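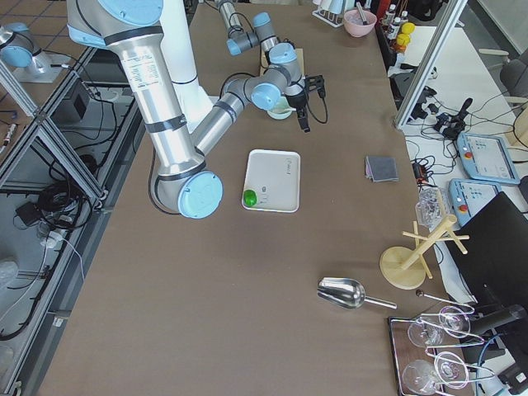
Zernar, the two-arm kitchen helper
Build gallery, Rosmont Shared Workshop

Zernar is our attempt at a pair of robot arms that can set out dishes and put them away again, and we're having a ridiculous amount of fun with it! Dela Laryea started it last September with one arm and a lot of cable ties. Now there are two arms, a proper frame, and more kitchenware on the table than most of us own at home. We're in most evenings from 7, so come by and have a look.

The table
Everything happens on the long tan one. Yayra Agbenyega measured the reach of both arms before the bases were bolted down, and we still ended up moving one of them (sorry, Yayra). The spot where both arms can get at the same object is smaller than we'd hoped, but it's enough for a handover.

The gripper
Black, two fingers, with its cable trailing along behind. Ekua Sulemana has rerouted that cable more times than she'd like to admit. The finger pads are on their second version and they hold a bowl rim so much better than the first ones did.

Bowls
Small bowls are the friendliest thing we've tried. The fingers come straight down from above, close on the rim and lift. The pale green one is everybody's favorite and gets used for every demo.

The wine glasses
Four of them, lying on their sides in a chrome rack. We all love this task and we all hold our breath during it. Senyo Eshun wrote the slow approach, and when he says slow he means it – you can go make coffee. Our best run so far is 9 clean pickups in a row.

The mug tree
Light wood, slanted post, short pegs, and a real puzzle. The handle has to face the right way before the arm even starts toward a peg, so most of the work is in the planning. Ewurabena Quansah is on it and her simulation looks great.

Soft and crinkly stuff
The folded gray cloth and the clear plastic bag are out for the vision tests. Clear plastic is hard for the depth camera software, and Ekua gets a little too happy every time it finds an edge.

The side table
Light blue teach pendants, each with a red button, and a whole nest of black cables. We teach new positions by hand from here, save them, then play them back at low speed. Labeling the cables is next on the list – it has been next on the list since spring.

Still to do
Tidy the wiring on the floor behind the frame. Print the third version of the finger pads. Try the steel scoop with dry rice, with a sheet down first. Get the handover working with both arms moving at once, which Dela wants running before the next open evening. If you have old mugs with odd handles, bring them along and leave them on the shelf by the door with your name on them.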